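Demonstration collection (robot learning)

Demonstration collection is the gathering of recorded examples from which a learning system is trained to control a robot. Each example, usually called a demonstration or episode, holds the camera images, the joint positions of the arm and the commands sent to it, all stored against a common clock.

Methods

In teleoperation, a person moves a leader arm or a hand controller and the working arm copies the movement. In kinaesthetic teaching, the person holds the arm and guides it directly. Teleoperation is often preferred where camera images are used, as it keeps the operator's hands out of view. Toy kitchens are a common setting, being cheap, small enough for a tabletop arm and full of things to move.

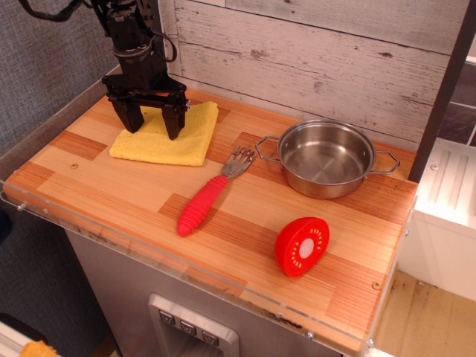 How many demonstrations does a task need?

It depends on how much the starting positions vary. A single movement from a fixed start may be learned from a small set, while a task in which objects are placed differently each time needs far more.

The Baltudov set

The Baltudov set, assembled by Tiziana Carbone, contains 2000 episodes covering 8 kitchen tasks. Of these, 961 involve cloths or other soft items. Soft items are harder to record well than rigid ones: a cloth changes shape when touched, and its position cannot be given by a single point and angle. Other objects are left on the worktop during cloth tasks so that the trained system does not come to rely on a clear surface.

Episodes are recorded with Zatness, a logging program, and checked by a second person before release. Those with dropped camera images or long pauses are removed. A later part, Siu, added 600 episodes with written instructions attached.

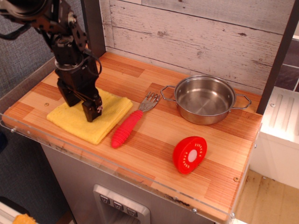

Two-fingered gripper on a folded cloth, with a toy fork, pot and fruit half on the same worktop.

Labelling

Each episode carries a task name and a mark for success or failure. Failed attempts are kept in a separate folder and may be used to train a system that detects errors. The Jaltov format, used for the released files, stores labels apart from the images so that they can be corrected later.

See also: imitation learning, teleoperation, robot gripper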